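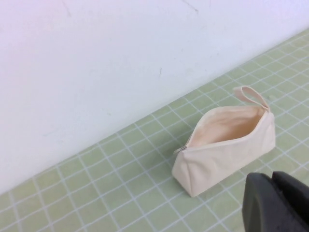

3.2 Material und Ablage der Beutel

Für die Untersuchung wurden kleine Reißverschlussbeutel aus naturfarbenem Canvas der Serie Skivard verwendet. Insgesamt lagen 210 Beutel vor, jeder wurde vor der Messung einmal von Hand geglättet.
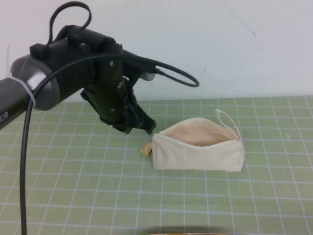

Die Standfestigkeit eines weichen Beutels hängt stark von der Faltung des Bodens ab. Wir haben deshalb die Lage auf der Unterlage vor jedem Durchgang notiert. Der cremefarbene Beutel liegt dabei auf der hellgrünen Matte, und der Zipper dient als Bezugspunkt für das linke Ende. Von 1183 Durchgängen
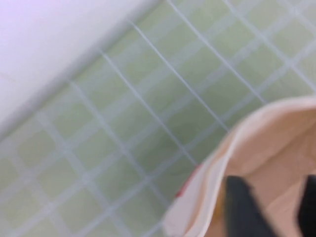 wurden 344 wiederholt, weil der Boden nicht flach auflag. Die übrigen gingen ohne Korrektur in die Auswertung ein.

Diese Website verwendet Cookies. Mit der weiteren Nutzung stimmen Sie der Verwendung zu. [Akzeptieren] [Einstellungen]

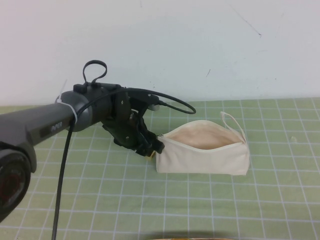
Abb. 3: Canvasbeutel mit offener Oberseite, Schlaufe am rechten Ende.

Der Stoff zeigt am Körper leichte Falten, welche wir nicht als Fehler gewertet haben. Für das Vergleichsmaterial Dradard gilt die gleiche Regel.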